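Drevatora Financial Planning, Zastthorpe office
Customer Records and Office Privacy Checklist, with comments
Completed by: Marlina Ong, Office Compliance
Inspection period: February 2018

Marks used: OK = found in order. FIX = must be corrected, see comment. N/A = does not apply to this office.

This checklist covers paper files, screens, mail, keys and the sharing of customer information with outside companies. It does not cover investment advice or fees, which are inspected with a different form. I have written comments also on some items that are in order, so that the next inspector can understand what I looked at.

1. Reception and waiting area

1.1 Visitor book does not show names of earlier visitors to the next visitor. FIX
Comment: The book is still the old type with open lines. Any person who signs can read all names on the page, and for a financial office the name alone already says something. Please change to the pad with tear-off slips. The pads were delivered in September and are in the supply cabinet, second shelf.

1.2 Screen at reception cannot be read from the customer side. OK
Comment: The privacy filter is fitted. I stood at both ends of the counter and could not read the text.

1.3 Telephone calls with account details are not held at the counter. FIX
Comment: During my visit one call was held at the counter in which a customer address and the last digits of an account were repeated aloud. The colleague was friendly and correct with the customer in every other way. Calls of this kind should be transferred to the small meeting room.

1.4 Current privacy notice is available to take away. OK
Comment: The printed notice is the current version. The older version was still in the drawer below, and I removed the copies.
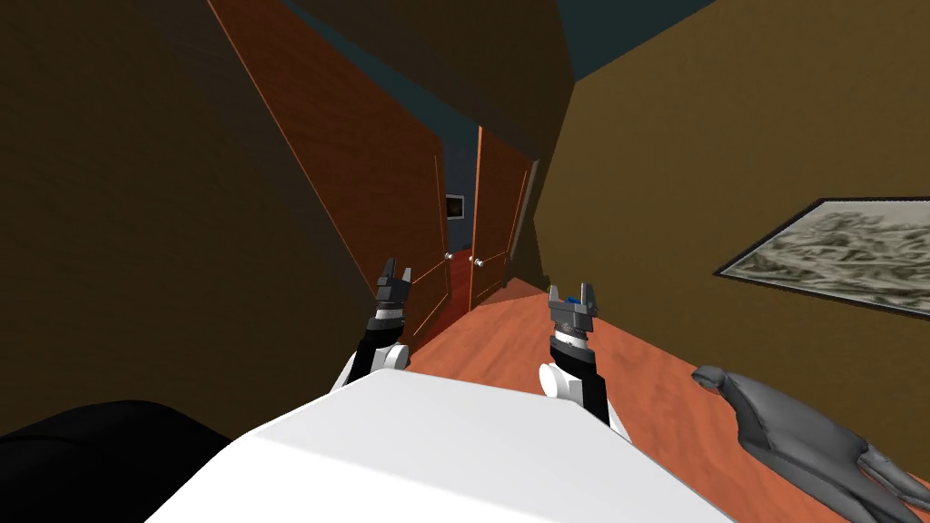

I also compared the printed notice with the one that we send by e-mail to new customers. The wording is the same, but the e-mail version has the old telephone number in the last paragraph. I have reported this to the head office and it is not counted as a finding for Zastthorpe.

2. Paper files

2.1 File cabinets are locked outside of working hours. OK
Comment: Checked in the evening and again before opening. All were locked.

2.2 Key register is complete. FIX
Comment: The register shows 13 keys. There are 2 keys with no signature of the present holder. Both are for the archive cabinet with closed accounts. The holders are known to everybody in the office, but the register must show it in writing.

2.3 Closed accounts are kept apart from active accounts. OK
Comment: We have 601 closed files in the archive. I took a sample from the beginning, the middle and the end of the alphabet. Every file in the sample had the closing date on the cover and the destruction date below it.

2.4 Application forms are complete and contain no information that we did not need to ask. FIX
Comment: On several older forms the customers have written the employer of the husband or wife in the margin. We do not ask for this and we do not need it. It is not the fault of the customer. The space beside question 8 is very large and people think they must fill it. The new form has less space there, so please use only the new form and return the rest of the old ones to me.

2.5 Copies of identity documents are kept in the sealed inner envelope. OK
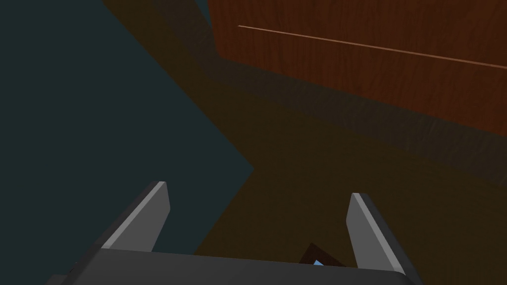

Gripper with two fingers, from behind.

3. Desks and screens

3.1 Desks are clear of customer papers at the end of the day. OK
Comment: Much better than at the last inspection. One notebook with customer names was left under a keyboard, and it was put away when I mentioned it.

3.2 Screens lock by themselves when not used. OK

3.3 No passwords are written on paper. FIX
Comment: One password for Drurnar was on a yellow note inside a drawer. I understand that Drurnar asks for a new password very often and that this is annoying. I have asked if the period can be made longer. Until there is an answer, the rule is the same for all.

3.4 Users who left the company are removed from Drurnar. OK
Comment: The user list was printed and compared with the staff list. No difference.

4. Printing, mail and shredding

4.1 No customer documents are left at the printer. FIX
Comment: A quarterly statement was in the tray when I arrived and still in the tray after lunch. The function "print with code" exists already on this printer, it only must be switched on for each user.

4.2 Window envelopes show only name and address. OK
Comment: With the new letter paper the account number stays hidden also when the letter moves down in the envelope. I shook a few of them to be sure.

4.3 Returned mail is registered. OK
Comment: Returned letters are opened only by the person who sent them — this is the correct way, please continue.

4.4 Shredding bin is locked and the slot is not overfilled. FIX
Comment: The bin was locked, but it was so full that I could pull out a page with two fingers. Please ask for an extra collection before tax season.

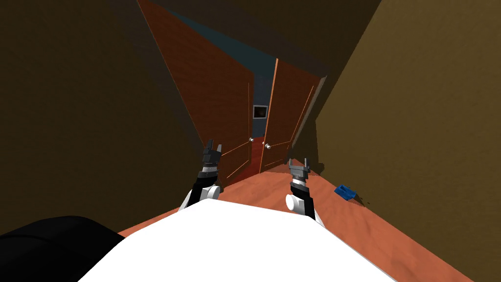 5. Sharing with outside companies

5.1 A list of all outside companies that receive customer information is available. OK
Comment: The list has the name of the company, the purpose and the type of information. For this office the main one is Yeoh, who prints and mails our annual statements.

5.2 A signed confidentiality agreement exists for each company on the list. OK
Comment: The agreement with Yeoh is signed by both sides. The annex is signed also, but on the wrong page. I think it is valid — still I would like a clean copy.

5.3 Only necessary information is sent. FIX
Comment: The last file to Yeoh had 1,000 customer lines and included the date of birth. For printing of the statement it is not needed. The column should be deleted from the export before the next sending, and Yeoh should confirm in writing that the earlier file was erased.

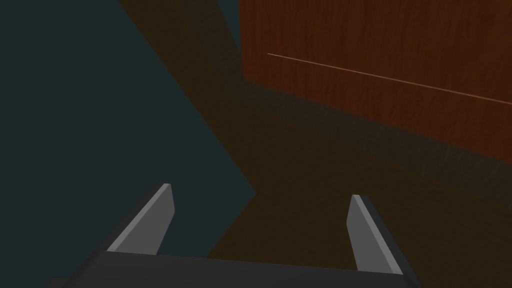
I spoke with the colleague who prepares this file. The date of birth came in when the export was changed for another report, and after that it stayed. It would help to have a second person who looks at the column names each time.

5.4 Customers who asked us not to share are marked in the system. OK
Comment: I compared the paper opt-out forms with the marks in Drurnar. One form had arrived on the same morning and was entered while I was there.

5.5 Opt-out requests made by telephone are confirmed by letter. OK

6. Staff knowledge

6.1 Staff can explain where a customer finds the privacy notice. OK

6.2 Staff know to whom they report a lost document. FIX
Comment: Two colleagues gave the name of the former office manager. The correct person is on the card near the coffee machine, but the print is small. I will send a bigger one.

Follow-up

Items 1.3, 3.3 and 4.1 should be corrected immediately. Item 5.3 must be closed before any new file is sent to Yeoh. For all other items marked FIX, please write the action and your initials beside the item and return the signed copy to my mailbox at the Zastthorpe office.

Signed: Marlina Ong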